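Category: Workcells & Benches > Shared arm tables > Buyer notes

Search products, parts, manuals

Reading time: 4 min

Vondside Two-Arm Bench

We sell the Vondside, so take what follows with that in mind. We have also had to go back to people we sold it to and listen to them, and this page has been rewritten after those visits. The old version promised "freed-up hands." A fitter in Leltthorpe asked me whose hands I meant, and I didn't have much of an answer.

What you get is a slotted aluminum table, mounting for two arms, a welded overhead frame, and the cable kit. Arms are priced separately. The table weighs 191 kg before anything is bolted to it, so ask your landlord about the floor before you ask us about delivery.

The sales line for benches like this is that the machine takes the dull part of the job and leaves the interesting part to your staff. I'd like to see that written down somewhere with a signature under it. At most sites I visit, the dull part changes shape. Someone who used to handle parts now spends the morning laying out cloth, moving cables out of the way, and going back and forth between a keyboard and a pendant. Some of them like it better. Some don't, and they are usually the ones who were good at the old job.

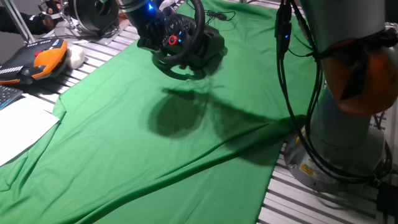

Arm holding a steering wheel unit over green cloth, with the teach pendant on the table at left.

Cloth work is where we get the most calls. Fabric will not stay how you left it. It rumples, it rides up into a fold, and a program that was fine on a flat sheet has opinions about the fold. If your product is soft, or sits on something soft, budget for a person at the table. I mean a person on the payroll at full pay, with a name on the shift sheet. Two of our customers cut that post in the first quarter and both put it back.

Table surface

Parallel aluminum rails with open slots between them, so you can clamp almost anywhere. The slots also collect small screws, crumbs, and pen caps. Ditte Bjarnason ran the bench trial at the Grolthorpe site and her notes give more space to cleaning the slots than to programming. Get the narrow brush. It isn't included, and I have complained about that.

Controls

Each arm has its own teach pendant with a red emergency stop. Please train everyone who stands near the table to use it, including the people who will never run a program. At Grolthorpe the first training plan covered engineers only, and the operators found out about it on a Saturday shift when they were told to carry on without them. They refused, and they were right.

Cables

There will be more of them than you think. We supply ties and clips, and a longer set can be ordered for tall frames. Plan the route along the arm before you plan anything else.

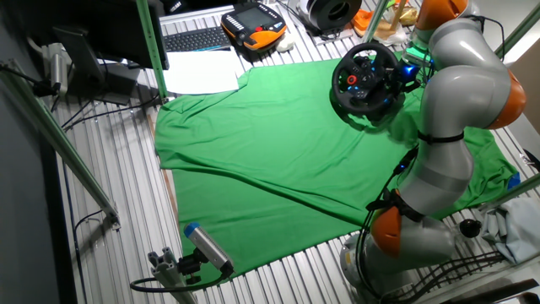 Which brings me to desk space. Our layout drawings put the screen, keyboard, mouse and paperwork on a separate cart. In practice people want them within reach, and they end up on the table whatever the drawing says. I have stopped arguing. If you expect the same, order the 84-inch top and give the crew the far end of it. The 56-inch top is fine for one arm and a tidy person.

What it changes for staff

Setup takes longer and handling takes less time. Whether that adds up to a saving depends on how often you change jobs. If you run the same part for weeks, it might. If you change over several times a day, I would think hard, and I'd let the people doing the changeovers think about it too, before the purchase order goes in. Ditte's crew could get a changeover down to 2 hours on a good day, and they were frank that the good days were not the usual ones.

The Gu scheduling add-on is sold as a way to cut down on waiting. I have not seen it do much on a bench with one operator. Skip it the first year. You can always add it later, and the license costs the same.

Noise is low. Heat is not an issue. Boredom is, on long runs, and it doesn't show up on any spec sheet including ours. Rotate people.

Lead time is up to nine weeks. Returns are accepted on unbolted tables only. If you want to talk to a site that already has one, ask for the operators' number as well as the manager's. We'll give you both.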